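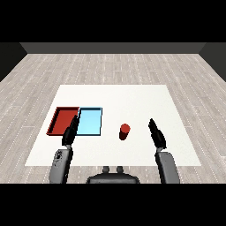 Wednesday, evening

Finished the trade-in file for the Areo dealers and sent it to Stijn Hoekstra at 6:40. He wanted it by five. The delay was the Rüegg group, which reports its used stock by plate number and leaves the mileage column blank for anything taken in on a Saturday. I filled what I could from the auction sheets and marked the rest as missing.

Final count is 396 usable records. I had hoped for 500. The losses came mostly from duplicate entries where a car was traded at one store and listed again at the next one over after a transfer. Oanh's script catches these if the VIN is typed correctly both times. It often isn't. She is adding a check digit test, which should have been there from the start and was on my list in March.

The main result holds up. Owners who trade at the end of a loan keep the car longer than owners who trade at the end of a lease, as expected, but the gap is smaller for the compact than for the wagon. I don't have a good explanation. The compact sample leans toward two stores, both near the bypass, and both ran a tire and brake offer in the spring that may have brought people in early. I put this in a footnote. Stijn reads footnotes. The dealers won't.

Loan term is the other thing to watch. The 84-month contracts are now common enough that they need their own row. In the old table they were folded into "72 and up," and that hid most of the negative equity. With the row split out, the average shortfall at trade-in is over 600 dollars higher for the long contracts. I ran it twice, once with the two worst cases removed, and the direction did not change.

Call with Benoît Vidal at 2. He is still using the Fivano guide values for the residuals and I am using the wholesale prices we collect ourselves. We agree on sedans. On pickups his figures run high all through the winter and then meet mine in April. He thinks my auction lanes are too rural. He may be right, and I told him I would rerun it with the city lanes weighted up. He will send his region codes — the new ones, since the set I have predates the last merger.

Trinidad Rivera asked again whether the dealers should see each other's figures. My view is the same as before: rank and quartile, no names. With this few stores in a region, a name isn't needed anyway. Anyone who has worked there for a year can pick out the store with the large fleet account. I suggested we drop the regional split for the smaller areas. She will take it up with Elli Lahtinen, who signed the original agreement and knows what was promised.

Wirar renewal came in. Same price per seat, but the export limit is lower, so the monthly pull will have to be done in two parts. Need to change the job before the first or it will stop halfway and write a short file without an error. It did that last year and I lost a day to it.

My own car is due for its inspection. The left rear wheel bearing has been humming above 40 and I have been putting it off. By my own table I should have traded it two years ago.

Tomorrow: region codes from Benoît, rerun pickups, ask Rüegg about the Saturday mileage. Bring the gray binder back to Oanh.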